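Cidden method

The Cidden method is a system of training pet dogs to point out changes in their owner's body, such as lumps, sores or shifts in body odor. It was put together by Thaddäus Egger, a dog trainer, and is sold as a home course under the name Whitlock. Supporters describe it as early detection. The evidence for that is thin.

Claims

Egger says any healthy dog can learn the method in 128 short sessions, most of them held in the kitchen before the dog is fed. The dog is rewarded for pressing its nose against a scented cloth and later, in theory, against the matching spot on a person. How a cloth stands in for a tumor is never explained in the course book. Small breeds are said to learn faster – a claim that rests on Egger's own notes. 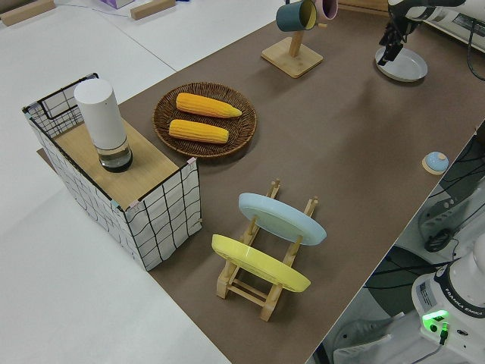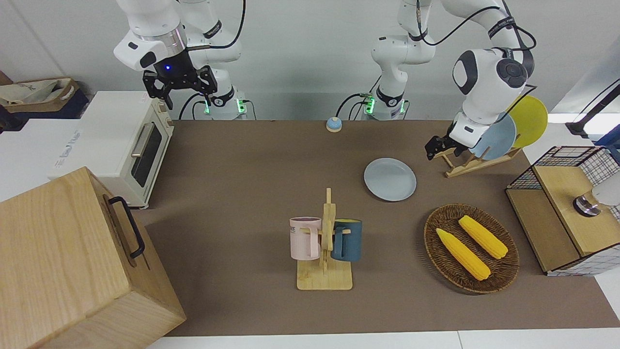

Corn cobs on a wicker tray (first picture); a toaster oven and a dish rack (second picture).
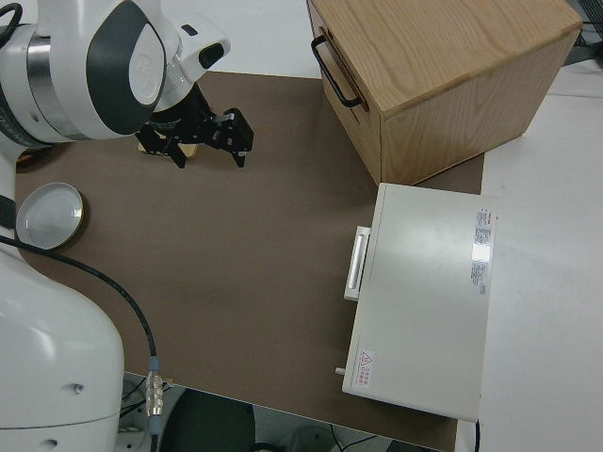
Testing

The only known trial took place in Drerkholm and used 2 dogs. Severin Hubmann, who reviewed the records, found that the handlers knew which samples were the right ones, so the dogs may simply have been reading their faces. A larger trial with 1000 samples was promised for June but no results have appeared.

Reception

Owners' stories make up most of the case for the method. Presemov, a pet magazine, printed a number of them and left out letters from readers whose dogs had found nothing. Hubmann advises owners to see a doctor about any lump, whatever the dog thinks of it.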